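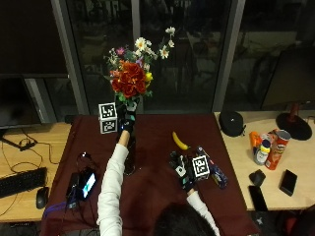

Selling a house, I have been told by everyone from my sister to the man who read the gas meter, is all about presentation. We put ours on with Detell in June, and since then I've had more advice about cushions than about the boiler. The advice about flowers is the most certain of the lot. Something tall and dark for the vase, big deep red blooms in the middle, plenty of green leaf round them, all on a maroon cloth so the table looks "ready for guests". I've looked at that combination for longer than I ever meant to and I like it well enough. What I can't do is get from there to a person borrowing a quarter of a million pounds.

The claim, as it was put to me by Rosalind Yazzie at the Trostton branch, is that a staged home sells faster and for more. I asked faster than what. Faster than the same home not staged, she said. I asked how anyone knew, given that the same home can't be sold both ways in the same week, and she gave me a leaflet.

The leaflet

It's a nice leaflet. Thick paper. It says that 722 sellers were asked whether they felt that dressing the house had helped, and that most of them did. Well, of course they did. They'd spent a fortnight and a fair bit of money on it and then the house sold. I once wore a particular pair of socks to a driving test and passed, and I'd have ticked the same box.

There's nothing in it on the people who dressed the house and didn't sell. Were they asked? I rang to find out and was promised a call back, which I'm still waiting for. There's also no mention of what sort of house, or what the asking prices were, or whether the sort of seller who pays for staging is also the sort who has already mended the gutters. My guess is yes. Mended gutters would do a lot of the work and get none of the thanks.

Then there's the app, Ukow, which you point at a room and it gives you a "warmth score". Our front room got 45. I took down the calendar and it went to 62. I drew the curtains halfway, so that you could hardly see in there, and it went up again. I stopped at that point.

What we were told to do

The full list ran to 17 items. I did most of them, partly to keep the peace and partly because I wanted to be able to say I had. The coats went to the loft. The bread bin went in a cupboard, where it doesn't fit, so the cupboard now doesn't shut and I'd say looks worse. We painted the hall in a shade called Bassi, which on the tin is a soft stone and on our wall is the colour of weak tea. Books were to be "edited". I edited them into boxes.

The flowers were item nine. Fresh was preferred, but artificial was allowed if it was "generous". Generous seems to mean wide, with roses bunched up on one side and daisies fanning out on the other, and a bit of yellow, purple and pink tucked in where there's room. I went for artificial. I can't see the point of buying lilies every few days for people who may not turn up, and I say that as someone who had three viewings cancelled in a single morning.

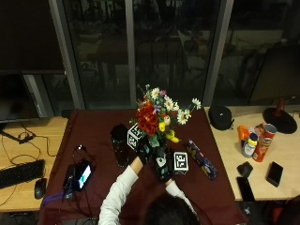 What people looked at

I know viewers are meant to be left alone with the agent, but twice I was in the kitchen and I could hear perfectly well. One couple talked about the water pressure. The other lot talked about where the bins go and whether next door was noisy. Next door is Ludivine Vidal, who is about as noisy as a bookmark, though she does practise the clarinet before tea.

Neither party said a word about the table. It's possible that it worked on them in some deep way they couldn't put into words, and Rosalind tells me this is just how it works. I can't argue with that, and that's my trouble with it. If they mention the flowers, the flowers helped. If they don't, the flowers helped quietly.

I'm not saying live in a mess. A clean bath is worth having and I'd wash the windows for anybody. I'd also fix the back gate, which we've now done, and which took an hour and a hinge. But when a firm that's paid to sell your house gives you a job list, it's worth asking which of the jobs are for the buyer and which are to keep you busy between phone calls.

We've had one offer. It was low. They wanted to know if we'd leave the shed.

Home Archive House Garden Grumbles Older post Newer post

Contact me | Copyright, all words my own | Back to top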